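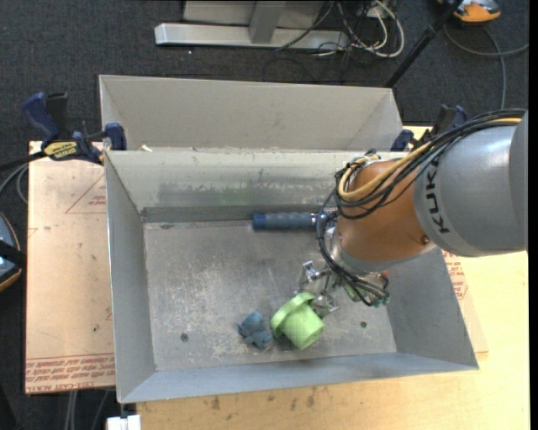 Rirnura bin-picking kit: data card

Kit on loan from Dretis, reviewed by Flor Villca and Jhosep Arboleda. Last changed October 2022.

The set holds 200 picking runs, stored in 11 folders. Each run has one video from a fixed camera and a log of arm and gripper positions. Times are in seconds from the start of the run.

Runs in folder 7 have no gripper log — the cable was replaced afterwards. Use the video only.

The kit takes 60 minutes to set up from the printed guide. Clamp the bins before calibrating. Parts lists are in parts.txt.

Send corrections to Jhosep.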